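Skukotetti Handwriting Study: call for participants

Posted 7 June 2019
Location: Owen Building, Foltach
Status: open

The Skukotetti study is looking for adults who are willing to fill in paper forms by hand under controlled conditions. The work measures how the layout of a form affects the legibility of what people write on it. No special skill is needed. Poor handwriting is not a bar to taking part, and neither is very neat handwriting.

Background

Paper forms remain in daily use in clinics, parish offices, lettings agencies, goods yards and many other places where a screen is unsuitable or unavailable. Most of them are later keyed into a computer by a clerk. Errors at that stage come from several sources, and the handwriting itself is only one. The size of the boxes, the depth of the ruled lines, the weight of the printed border and the position of the label all change the way a person writes, often without the person noticing.

Published guidance on form design tends to deal with wording and with the order of questions. There is less on the physical space given to the answer. Where figures are given for line depth they are often inherited from typewriter spacing and have not been tested against handwriting at all.

In the first phase, which closed in April, 908 completed forms were collected and keyed twice by separate clerks. Disagreements between the two versions were logged by field. Surnames and postcodes produced the most disagreements. Dates produced fewer than expected where separate boxes were printed, and more where a single open line was used. Phase one could not separate the effect of the box from the effect of the writer, as each writer completed only one layout. The second phase corrects this by asking every participant to complete all the layouts in the set, in a varied order.

What you will be asked to do

Each participant attends one session. The session has the following parts, in this order.

1. Reading and signing the consent form. A member of staff will answer questions at this point.

2. A short questionnaire on which hand you write with, how often you write by hand, and any condition that affects your grip or eyesight. You may leave any question blank.

3. A copying task. You will copy a printed passage of 300 words on to ruled paper at your normal speed. This is used as a baseline for letter height, slant and spacing.

4. The form tasks. You will be given a card with the details of a made-up person and asked to transfer them to a form. This is repeated with a new card for each layout. You should not use your own details on any form.

5. A timed form task. The instructions are the same but you will be asked to finish before a signal sounds. Unfinished forms are still useful and are kept.

6. A short discussion of which layouts you found awkward, and where on the page.

The whole session takes two hours including a break. The break falls between parts 4 and 5 and cannot be skipped, as hand fatigue would otherwise affect the timed results.

Layouts under test

The layouts differ in four respects: line depth, box width, label position and border weight. The set was printed by Ruvari on uncoated white paper of a single weight. All forms are single-sided and A4. Coloured backgrounds are not tested in this phase. Comb fields (the row of short upright ticks used to separate letters) are included for surnames and reference numbers only.

Participants are not told which layout is expected to perform better. Please do not discuss the forms with other people who may be due to attend.

Who can take part

We need 50 people for this phase. You can take part if you:

- are aged 18 or over
- can read and write English at the level needed to complete an everyday form
- can sit at a table and write for the length of the session, with the break
- did not take part in phase one

Left-handed writers were under-represented in phase one and are particularly welcome. So are people who write by hand only rarely. If you use a pencil grip, a sloping board, a lens or tinted overlay for ordinary writing, bring it and use it as you normally would. It will be noted on the session sheet.

You should not take part if you have had surgery on your writing hand in the past year, or if writing for more than a few minutes causes you pain. If you are unsure, ask before booking.

People employed in form design, printing or data entry may apply, but will be placed in a separate group for analysis. Places in that group are limited and may fill early.

Payment and expenses

Participants receive £50 on completion of the session. Payment is by bank transfer and normally clears within two weeks. Cash cannot be given. If you stop part way through, you will be paid in proportion to the parts completed, with a minimum of half the full amount.

Local bus fares are refunded against a ticket. Mileage is not refunded. Parking behind the Owen Building is free to participants, but the registration number must be given at the time of booking.

Payments may count as income for tax or benefit purposes. It is your responsibility to report them where required.

What is recorded

The completed papers are scanned and the originals are stored in a locked cabinet at Foltach. Start and finish times are noted for each form. Pen pressure is estimated from the impression left in a backing sheet, which is collected with the form. There is no computer tablet or sensor pen in this study.

Each set of papers carries a participant number in the top right corner. The list linking numbers to names is kept apart from the papers and is destroyed once payments have been made. After that point it is not possible to withdraw your papers, as they can no longer be found by name. Before that point you may withdraw at any time by quoting your number, and you do not have to give a reason.

Samples of handwriting may be reproduced in reports. Only the card details, which belong to made-up people, will appear in such samples. If you do not want your writing reproduced, tick the box in the second section of the consent form. This does not affect payment.

Risks

The risks are small. Some people find that the hand or forearm aches after a long period of writing. You may rest between forms for as long as you like except in the timed task. Chairs are adjustable in height. Footrests are available on request.

Pens and writing surface

The type of pen has a measurable effect on stroke width and on how far the writing spreads on uncoated paper. Participants therefore use a black ballpoint issued at the start of the session for parts 3 to 5. The part 6 notes may be written with anything. Test strokes should be made on the scrap sheet and not on the margin of a form.

A single form laid directly on a hard surface gives a different line from the same form laid on a pad. The backing sheet under each form must stay square to it. If it slips, tell the member of staff before carrying on.
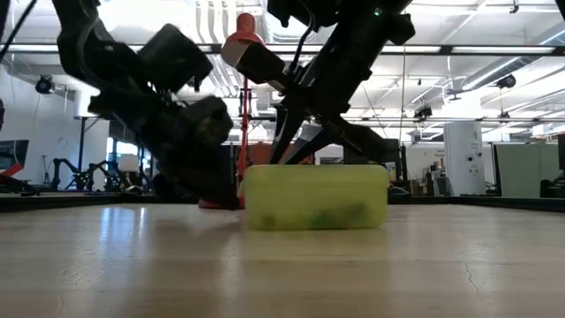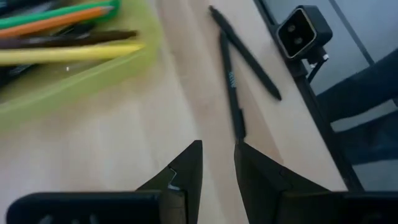
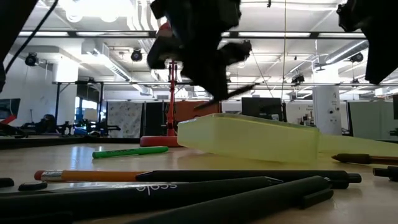
Wooden tabletop, Owen Building.

Session times

Sessions run in the morning and in the early afternoon. Evening sessions are not offered, as the change from daylight to room lighting would add a variable that the study cannot control. Please arrive ten minutes before your start time. Late arrivals will be moved to another session where a place exists, as the order of the layouts is fixed in advance for each slot.

Access

The main entrance to the Owen Building has a ramp and an automatic door. There is a lift to all floors and an accessible toilet on the same corridor as the study room. Assistance dogs are welcome. The consent form and the questionnaire can be sent ahead in large print. The forms under test cannot be enlarged, as their size is part of what is being measured.

How to apply

Apply in writing to the Skukotetti Handwriting Study, Owen Building, Foltach, or leave a completed slip at the reception desk. Please give:

- your name and a daytime telephone number
- your age band (18 to 34, 35 to 54, 55 and over)
- the hand you write with
- whether you work in form design, printing or data entry
- morning or afternoon, if you have a preference
- any access needs
- your vehicle registration, if you will be parking

Applications are dealt with in order of receipt until each age band is full. You will be told by telephone whether a place is available. If the band is full your details will be held on a reserve list, unless you ask for them to be removed.

Typed and handwritten applications are treated equally. Handwritten applications are not used as data.

Results

A summary of the findings will be sent to participants who ask for one on the consent form. Individual results are not issued. The line depths and box widths used in the test set will be listed in full in an appendix, so that the layouts can be redrawn by anyone wishing to repeat the work.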